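Contents Glossary Exercises Index Previous Next

Store Fixtures and Merchandising > Part Two: Countertop Fixtures > Chapter 7

Chapter 7
Spinner Racks and Soft Headwear

7.1 Scope of the chapter

Chapter 6 dealt with fixtures that stand on the floor and carry their load on shelves. This chapter covers the countertop spinner, a rotating stand with hooks arranged in rings around a central pole, and the handling of soft caps displayed on it. Rigid hats are treated in Chapter 8.

The term "tier" refers to one complete ring of hooks at a single height. "Reach" is the horizontal distance from the pole to the tip of a hook. "Clearance" is the vertical distance between the lowest point of a hung item and whatever lies beneath it. These terms are used in the same sense in the load tables of Appendix C.

7.2 Parts of the fixture

A wire spinner has a base, a pole, and one or more tiers. The base may be a solid disk or an open ring braced by spokes. An open ring weighs less and is easier to clean under, but it offers less resistance to tipping when all the stock hangs on one side. For this reason the rack is loaded in opposing pairs: the first cap goes on any hook, the second on the hook across from it.

Reach must be checked against the counter before stock is hung. An upper tier can be wider than the base that supports it, and a rack placed too near the edge will put its hooks in the path of customers. In the Ostevton store survey of April 2002, Sanaa Radwan and Driss Bouazza inspected 387 countertop racks and found 129 with at least one hook projecting past the counter.

7.3 The cap as a hung item

A baseball-style cap is sewn from panels whose seams meet at the crown, under a covered button. The button marks the center of the crown and is a convenient reference when the cap is being positioned. Soft fabric does not hold its shape when gripped, and folds form wherever pressure is applied. Dark fabric also shows lint, so black caps are brushed before display.

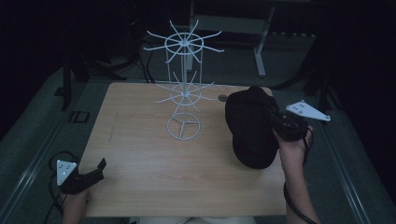
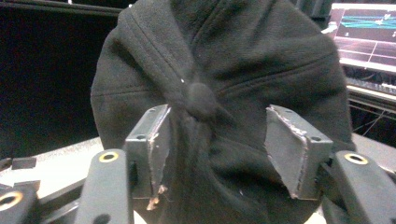 Figure 7.1 A black baseball-style cap. The first view includes the two-tier wire spinner rack.

A cap may be hung by its rear strap or by a separate hanger tab. Hanging by the strap leaves the crown unsupported, and the clearance must be measured with the cap in place. Where two tiers are used, the caps on the upper tier should not rest on the hooks of the lower one.

7.4 Order of work

Set the bare rack on a level surface and turn it through one full revolution. Fill the lower tier first, in opposing pairs, then the upper. Turn the rack again after each tier is complete. Any cap that swings against its neighbor is moved to the next free hook. Section 7.5 gives the spacing calculation in full.

Related sections
6.4 Shelf Loading on Floor Fixtures
7.5 Hook Spacing and Tier Capacity
8.1 Rigid Hats and Form Supports
Appendix C Load Tables for Wire Fixtures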